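Covering a worktop for sorting fruit

Use a smooth, matte sheet in a plain dark colour. Glossy covers throw reflections and make bruising harder to spot.

1. Wipe the table down and let it dry for 16 minutes.
2. Lay the sheet with an overhang of 6 cm at the back. Leave more at the front -- it can be pulled tight later.
3. Put unsorted strawberries in a round bowl. Keep a shallow tray with a raised rim for picked fruit.
4. Stand a basket to one side for rejects.
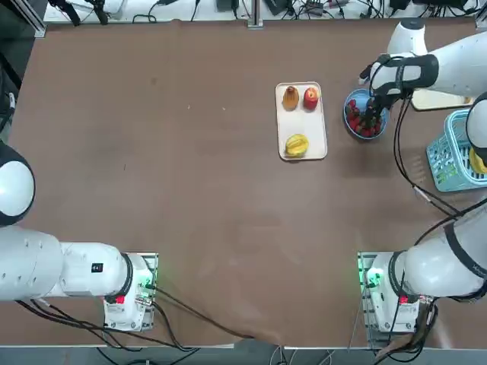

Brown cover with bowl, tray and basket set out.

Scuffs do no harm. Replace the sheet once it tears or after 64 sessions.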